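ごみ箱、帰る ジルケミクの商業ビル「ロマニュク」、撤去から方針転換

2020年5月24日

ジルケミク駅南口の商業ビル「ロマニュク」(Romaniuk)が、2月に館内から姿を消していたごみ箱を来週から順次戻すことになった。運営会社のコヴォマウ(Covomau)が館内の掲示で明らかにした。掲示の題は「環境美化施策の次段階への移行について」。ごみ箱という単語が初めて出てくるのは、本文の下から2行目である。

対象は地下の食品売り場から最上階の飲食店街まで、共用部に置かれていた80個。撤去のときは全部が一晩でなくなったが、戻すほうは4回に分けるという。片づけるより並べるほうが手間のかかる仕事らしい。初回は地下と1階、次が婦人服と雑貨の階、その次が書店と文具の階で、飲食店街は最後に回された。串焼きの店と揚げ物の店が並び、館内でいちばんごみの出る階が最後になった事情について、掲示は「諸般の調整により」としている。

話は2月にさかのぼる。コヴォマウは「プレヴァウ」(Prevau)と名づけた取り組みを始め、館内のごみ箱を一斉に引き揚げた。買い物客にごみを持ち帰ってもらえば、清掃の手間が減り、街の意識も高まるという説明だった。各階のエスカレーター脇には緑色のポスターが貼られ、「捨てないという、ぜいたく。」と書いてあった。ポスターの下には、初日の昼までに紙コップが並んだそうである。

紙コップはその後も並び続けた。観葉植物の鉢の中、ベンチの下、消火器の箱の上、案内板の裏。物を置ける平らな場所がこのビルにこれほどあったのかと、入居する各店は改めて知ることになった。靴売り場では試着用の靴にレシートが詰められ、書店では平積みの料理本のあいだからクレープの包み紙が見つかった。栞として使われた可能性も残る、と書店側は穏やかに話している。

割を食ったのは、店の中に自前のごみ箱を持つテナントだった。2階の文具店では、レジの内側に置いた小さなごみ箱をめがけて客が身を乗り出すようになり、店はごみ箱をカウンターの奥へ、さらに奥へと移した。最後には倉庫に入れたところ、今度は「これ、捨てておいてもらえますか」と直接手渡されるようになった。断る文句を考えるほうが面倒なので受け取っているという。店員の手がごみ箱になったわけで、プレヴァウの掲げた「人と人とのふれあいのある館内」という目標は、この店に限れば達成されている。

喫茶店はもう少し商売がうまかった。地下の喫茶店は「お飲み物をご注文のお客様に限り、ごみをお預かりします」と貼り出した。いちばん安い紅茶がよく出たそうだ。ごみだけ置いて紅茶を飲まずに帰る客もいたというから、ジルケミクの住民がごみ箱に払ってもよいと考える金額は、少なくとも紅茶一杯分ということになる。市の料金審議の参考になるかもしれない。ならないかもしれない。

コヴォマウも手をこまねいていたわけではない。春先には、持ち帰り用の小袋を入り口で配り始めた。袋は丈夫で、口がひもで絞れて、取り組みの名前が刷ってある。たいへん好評で、この袋に入ったごみが駅前広場の植え込みからまとまって見つかるようになった。以前は風で散っていたものが、いまは口を絞ってきちんと置かれている。広場を掃除する側からは、拾いやすくなったという感想が出ている。これを成果と数えるかどうかで、運営会社と広場の管理側では見方が分かれる。

次に出てきたのが、館内放送である。開店から閉店まで、決まった間隔で「お持ち帰りにご協力ください」と流れた。総菜売り場の客の多くは、これを弁当の宣伝だと受け取った。売り場の話では、放送の直後に煮物の詰め合わせがよく動いたという。総菜売り場はいまも放送の継続を希望しており、今回の方針転換に反対している数少ないテナントの一つだ。

結局、入居店の側から要望書が出た。短いもので、要点は「ごみ箱を置いてほしい」の一文に尽きる。これに対する運営会社の回答は13ページあった。回答には、利用者動線の分析、他都市の商業施設との比較、色彩計画などが並び、終わりのほうで、ごみ箱の再設置を「前向きに再定義する」と述べている。要望した側は三度読み、どうやら置いてくれるらしいという結論に達した。

もっとも、元の場所にそのまま戻るわけではない。今回の移行で、ごみ箱は「リターン・ポイント」と呼ばれることになった。呼び名が変われば中身の扱いも変わるというのが運営会社の考えで、分別の区分も改められる。これまでは「燃えるもの」「びん・缶」「その他」で済んでいたものが、6区分に増えた。新しい区分には「紙のようなもの」と「紙に近いもの」があり、紙そのものをどちらに入れるかは、追って掲示するという。

色も問題になった。階ごとに壁の色に合わせて塗り分ける案が出たものの、合わせるとどこにあるのか分からなくなる。では目立つ色にするかというと、せっかくの内装が台なしだと設計側が渋る。見つけてほしいが見えてほしくはない、という注文は、ごみ箱が世に現れてからこのかた、だいたい誰もが出してきたものである。

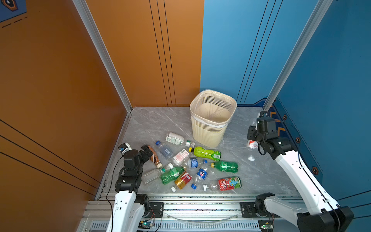 設置場所についても綱引きが続いている。どの店も、ごみ箱は近くにあってほしいが、自分の店の前では困ると言う。地図に各店の希望を書き込んでいくと、置いてよい場所として残るのは階段の踊り場と、長らく借り手のつかない北側の区画の前だけになった。その区画の前にすべて集める案もいっときは検討されたが、これから借りるつもりの人がいたらどうするのかという声が出て見送られた。借り手の声は聞こえなくても、いるかもしれない借り手の声はよく通る。

2月に引き揚げたごみ箱がどこにあったのかも、少し話題になった。処分されたと思われていたが、郊外の倉庫で重ねて保管されていたという。保管料は共益費から支払われており、明細には「環境美化施策関連」とだけ記されていた。つまり各店は、ごみ箱がない間もごみ箱の代金を払っていたことになる。運営会社は、廃棄していればそれ自体が大量のごみになったはずで、プレヴァウの趣旨に照らして適切な判断だったとしている。理屈としては、たしかに筋が通っている。

買い物客の反応はおおむね冷静だ。撤去のときには抗議の貼り紙まで出たのに、再設置の掲示の前で足を止める人は少ない。題名を見て、エスカレーターの改修か何かの知らせだと思った人もいたようだ。掲示板の下の棚には、飲み終えた紙コップが置かれていた。

コヴォマウは緑色のポスターについては当面そのまま残すとしている。再設置の初回分は、地下と1階のポスターの真下に置かれる予定だ。雨天の場合は搬入を翌日に延ばす。新しい分別の案内図は各階のサービスカウンターで受け取れる。読み終えた案内図をどの区分に入れるかについて、カウンターに尋ねたところ、お持ち帰りくださいとのことだった。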